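**Progress report to the Moodley fund — Gornham reading room, paper conservation**
25 December 2018

Work on the Gornham parish maps continued through the period. Surface cleaning of the second batch is complete. Forty sheets (40 in the register, matching the loan list) were brushed, sponged and returned to their folders. Flattening has begun on the rolled items, using damp blotter and light weights.

Two changes to the method were agreed with Wudance. The drying period for rolled items goes from 3 days to 5, and tears longer than a hand's width are now mended from the back only. Neither change affects the budget.
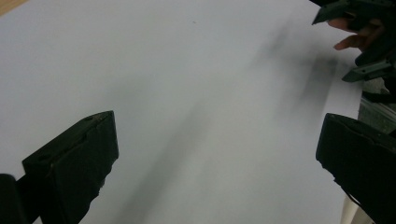

Humidity in the store remains the main risk. The unit on the north wall was serviced, but readings still drift upward overnight. Until the cause is found, sheets with iron gall ink stay in the inner cabinet — this limits access for readers, and the desk has been told.

Cataloging is behind plan. The old Clumberg numbers do not match the order of the sheets, and three maps carry the same number. We have kept the old numbers in a separate column and assigned new ones. The backlog should clear by April if no further loans arrive.

Spending is within the approved amount. Blotter and wheat starch were bought in bulk; the repair tissue order is still open, with part of it not yet delivered.
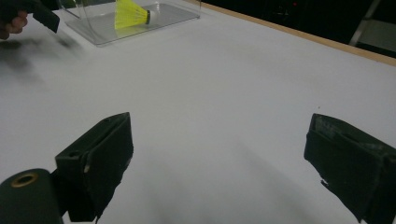
Thulani Sibiya asked that the new numbers not be written on the maps themselves until the duplicates are settled, and would prefer pencil on the folders for now. This has been adopted.

Next period:

- finish flattening the rolled items
- settle the duplicate numbers
- log overnight humidity with the heating off
- request release of the second payment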